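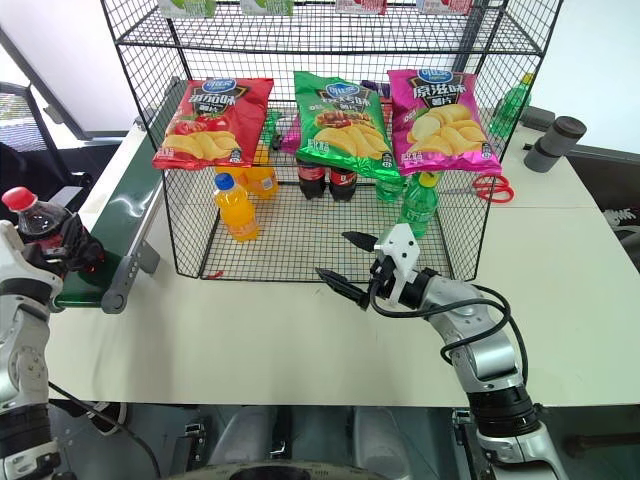

How to Set Up a Snack Corner for Your Office (or Garage, or Church Hall)

I have now set up four little snack corners in my life, one of them badly, and every time I mention it somebody asks me to write down how I do it. So I've finally sat down with a cup of tea to do just that. It isn't hard, I promise. It mostly comes down to picking the right spot, buying a bit less than you think you need, and being kind but firm about the money.

You don't need a vending machine. We priced one at my old job, Vullent, back when there were maybe thirty of us on the floor, and by the time you added the service plan it was silly money. What we ended up with was an open rack, a tin with a slot in the lid and a sheet of paper, and it ran happily for years.

Step 1. Choose the spot

Walk around at three in the afternoon, when people are flagging, and notice where they drift. That's where your snacks should go. Near the kettle is lovely if there's room, but keep a good arm's length between the kettle and anything with chocolate on it (I learned that one the sticky way). Stay away from sunny windows too. Chips go stale faster than you'd expect in a warm spot, even in sealed bags, and the ink on the price cards fades to nothing.

You want a flat, steady surface at about waist height. If the table wobbles, fold up some cardboard and fix that first, before you load anything onto it.

Step 2. Pick a rack

Wire is my favorite. It's light, you can see what's running low from across the room, crumbs fall through instead of collecting in corners, and best of all you can hang things from it. Bags of chips are mostly air and they eat up shelf space terribly when you lay them down. Clip them along the front edge by the top seam, facing out, and you've got your whole shelf back. Drinks are heavy, so they go on the bottom every time.

Plain binder clips work fine. I've also used the plastic ones sold for hanging socks, though they let go of the bigger bags now and then, and a bag of chips hitting the floor in a quiet office makes quite a noise.

Leave a finger's width between bags so people can unclip one without bringing down its neighbor.

Step 3. Do your first shop

Go small! Put a note up a week ahead asking everyone for one salty thing, one sweet thing and one drink. You'll get some odd answers, but you'll also see the same few names over and over, and those are what you buy.

My first shop for Vullent was $100 and it was too much. Half of it was a fruit bar I happened to like, and I was still eating those at Christmas. Two or three chip flavors is plenty to start with. I always keep one plain, because there's always someone who doesn't want their chips to taste like dinner.

Check the dates while you're still in the store, and look behind the front row, where the fresher ones usually are.

Step 4. Set the prices

Round numbers only, please. Nobody carries nickels anymore. I add up what the box cost, divide by what's in it, and go up to the next quarter. That bit extra covers the bags that get crushed and the people who forget to pay, and there will be a few of those – try not to take it personally.

If your group would sooner pay by phone, print the code large and tape it flat. Keep the tin as well.

Step 5. Keep a simple log

One sheet, four columns: date, what you bought, what it cost, what was in the tin. My friend Danish Yousafzai talked me into doing mine in a spreadsheet, and it is nicer for adding up, but the paper version hung beside the rack got filled in far more often. Over our first full year we took in $978 against $803 spent, and the difference bought everybody pizza in September.

Step 6. Restock little and often

I do mine on the way in, once a week, and it takes ten minutes. Pull the older stock forward, put the new behind it, and wipe down the wires with a damp cloth while you're there. If something hasn't moved in 2 months, mark it half price and don't buy it again, however fond of it you are.

A few odds and ends

Label anything with nuts on the price card, in big letters.

Put a trash can close by, and one for bottles next to it. You'll be finding empties on windowsills otherwise.

If you're going away, hand the tin to someone before you leave and show them where you keep the spare clips. Mine live in an old mint tin in the second drawer down.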